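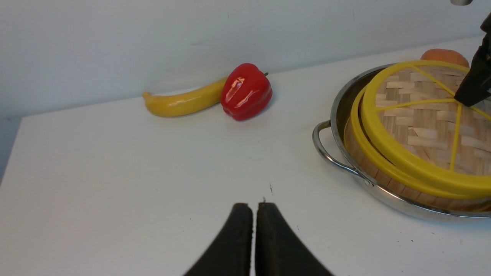
Ullow Bench Forum > Grippers and End Effectors > Flevine fingers vs. stock Flomness fingers, is anybody seeing a real difference?

torque_or_nothing
Posted Wednesday, March 7, 2018

I keep reading that the Flevine fingers are a night and day upgrade over what comes in the box with the Flomness parallel gripper. I bought a set. I don't see it.

My test is toy kitchen stuff on a white table, teleoperated, two arms. Take the lid off the bamboo steamer, grab the produce, put it in, lid back on. I gave each finger set 15 runs. Same start layout, as near as I could manage by hand. Stock fingers dropped the pepper twice. Flevine fingers dropped it twice. The only number that moved was what's in my bank account, 159 dollars lighter for two pieces of molded plastic.

So what am I missing? The sales page says "compliant tip geometry." Mine look flat and square at the end and feel about as compliant as a door stop.

pinch_point
You're missing a harder object. A toy pepper has lobes all over it, any finger finds a place to sit. Try something smooth and round and you'll see the stock ones squeeze it out like a bar of soap.

torque_or_nothing
I did the banana too. Same story. And the pepper isn't as easy as you make it sound when it's touching something else. Going in low from the front, the fingertips cover the bottom of it in the wrist view right when I want to see it.
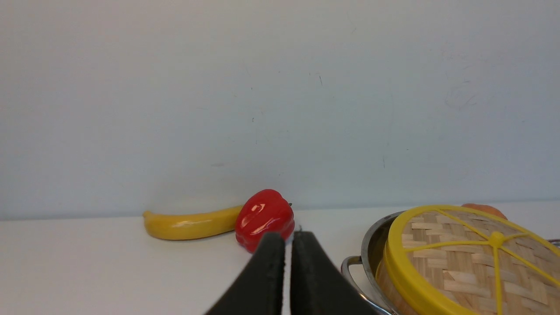 Wrist view on the way in to the pepper, banana tucked behind it.

lowbid_larry
That's a camera problem, not a finger problem. Your wrist cam is looking straight down the fingers so of course they eat the view. I moved mine up on a taller bracket and stopped blaming the gripper for everything.

torque_or_nothing
Taller bracket hits the pot handle on my setup. Already tried it, scratched the lens cover.

quietservo
Two drops in 15 against two drops in 15 doesn't tell you they're the same. It tells you that you can't tell. If one set really fails half as often as the other you could still easily get what you got. I'd want a lot more runs before I called a product a waste of money in public.

torque_or_nothing
Fair, but the people calling it night and day aren't posting any runs at all. If it's night and day I shouldn't need a week of data to notice.

quietservo
No argument there. I asked for numbers in the Flevine thread back when it started and got a link to their brochure.

pinch_point
I own both and I can tell the difference by feel. Not everything needs a spreadsheet.

lowbid_larry
By feel of what? You're holding a controller. Unless you have force feedback, you're feeling a plastic trigger.

pinch_point
By how often I have to redo a grasp, obviously. Whatever. Torque, post a view from higher up so we can see what the reach looks like. The lid matters more than the pepper if you ask me.

torque_or_nothing
OK.

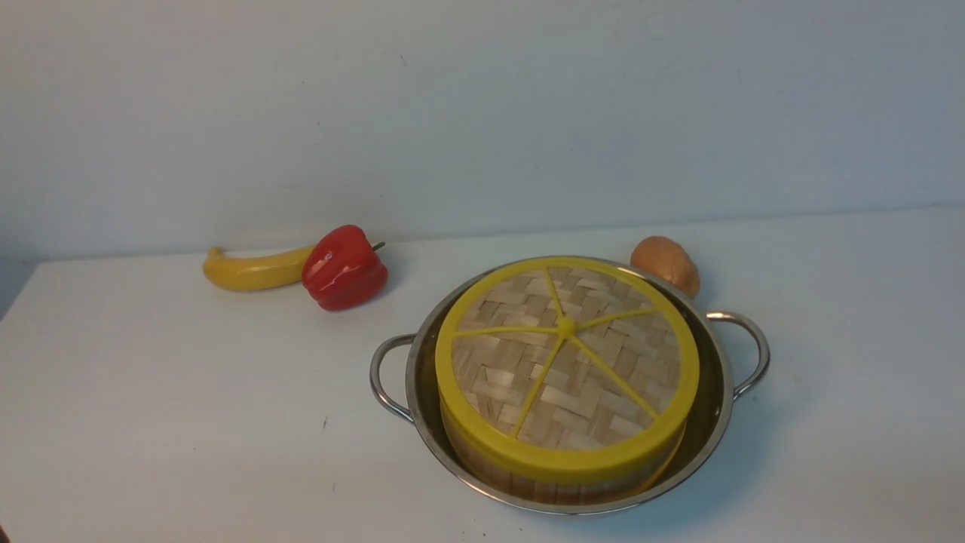

Head camera, arms out of view. Potato is behind the pot.

pinch_point
See, now I get it. That lid has a little knob where the spokes meet. Small raised thing on a flat surface, that's the part where tip shape counts. What are your lid numbers?

torque_or_nothing
Stock fingers: 5 slips. Flevine: 2. I left it out of the first post because for half of those I was still getting used to the controller. I ran stock first.

quietservo
So you ran all of one set and then all of the other, while you were learning? Then the lid result is worth nothing either way. You got better. Swap them every run, or at least every few.

torque_or_nothing
Every swap is four tiny screws and then I have to zero the gripper again. But yeah, you're right, I should have seen that.

lowbid_larry
Before you redo the whole thing, what controller? If it's the Ansari handheld, the trigger has a dead zone at the closed end. You think you're clamped and you aren't. I chased "slippery fingers" forever on mine and then fixed it with one line in the config.

torque_or_nothing
It's the Ansari. Where's the setting?

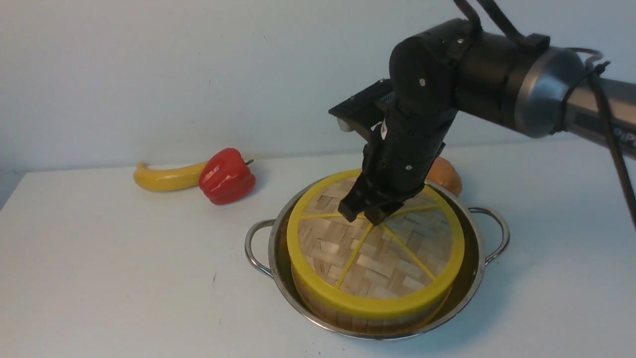 lowbid_larry
Look for the trigger range in the input section and pull the upper limit down until full squeeze reads as fully closed. Watch the reported width while you do it. With a straight-down approach like yours on the lid you don't have much to hold on to, so a small gap at the tips is all it takes.

pinch_point
So it was never the fingers. I'd still keep the Flevines.

torque_or_nothing
We don't know what it was yet. I'll fix the trigger range and go again with the sets alternating. If they come out even on the lid, they're going back in the box and up in the classifieds.

quietservo
Have somebody else swap them so you don't know which ones are on. They're both black, you might not notice in the wrist view.

torque_or_nothing
The screw heads are different, but I can try not to look.

lowbid_larry
Put me down for first offer if you sell. Not at 159.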